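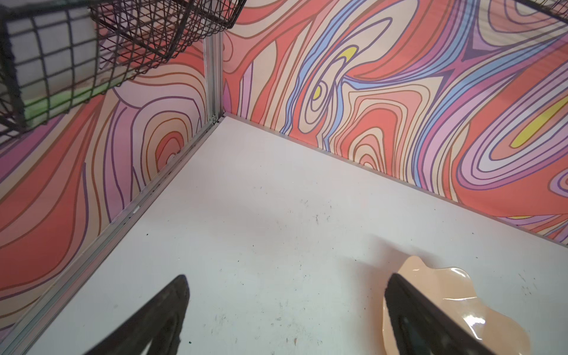 Iwona Grabowska asked, after reading my first draft, why a project that's supposed to be about picking things up spends half its pages on letting go. Fair question! I'm going to answer it first and then go back to the beginning, so sorry if the order is a little strange.

When we wrote our proposal in December, my partner Rochelle Hinds and I figured grasping would be the hard part. Our task for the robotics project class was called Molik (Rochelle's cat, long story), and the goal was to teach a pair of arms to move pretend groceries on and off a plate by copying a person. You drive the arms by hand, you record what they did and what the cameras saw, and then you train a policy on all of it. We thought we'd spend the whole term on getting the fingers around things. Then we looked through our failed runs and most of them had a perfectly good grasp in them. The arm got the object, carried it over, and then either opened up way too high or just hung there like it was waiting for permission.

So, letting go. I think the trouble came from me. When I drive, I slow way down before a release, and I fidget. I go down a bit, up a bit, down again, and then open. Rochelle drives like she's late for the bus and just drops things. Mix the two of us together and the policy has no idea what a person wants right before the fingers open. We ended up with 291 demonstrations and I drove way more than my share of them, so there's a lot of fidgeting in there.

What we changed: we wrote down one way to do a release and we both had to stick to it. Go straight down, stop once, open, back out the way you came. Then we redid 35 of the worst recordings (all mine, thank you) and trained again from scratch with the same settings.
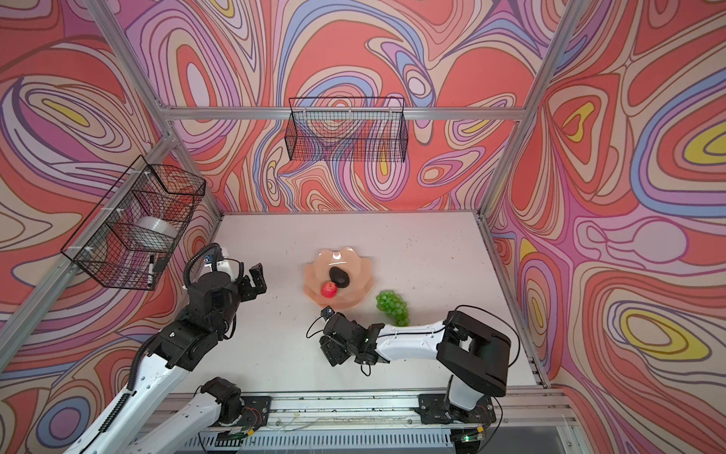 The software side I can keep short. We used Stillow, the recording program the class hands out, and it was fine except that it names every run by a long string of junk and you can't search your own comments. I kept a paper notebook next to the keyboard and wrote the string and one word for each run: "ok," "bump," "high," "ugh." That notebook was worth more to us than any of the plots. If you're taking this class next year, get a notebook.

For testing we did 13 tries per policy, with the starting spots drawn on a sheet beforehand so we couldn't cheat by putting things where the arm liked them. The first policy finished four. After the new release rule and the redone recordings it finished 11, which made Rochelle yell loud enough that the group next door (team Hondora, nice people, way ahead of us all term) came over to see what broke.

I want to be careful with that result, though. We changed two things at once, the rule and the recordings, and we can't say which one did the work. We also got better at driving over the term, so the redone runs might just be better driving. Our instructor pointed this out on the draft and she's right. Splitting it up would have meant training more policies, and the training machine was booked solid by then.

The two misses were both the grapes. A bunch doesn't have one obvious place to grab, and if you close on the skinny end the whole thing swings and you lose your nice straight-down release. I tried driving a few with a sideways approach and hated it. Rochelle wants to go in from the stem end every time, and that's the first thing on our list if we get to continue.

The write-up got turned in on 6/8/23, and we're presenting it upstairs in the Achterberg room along with everybody else. I still have the notebook if anyone wants to copy the release rule out of it.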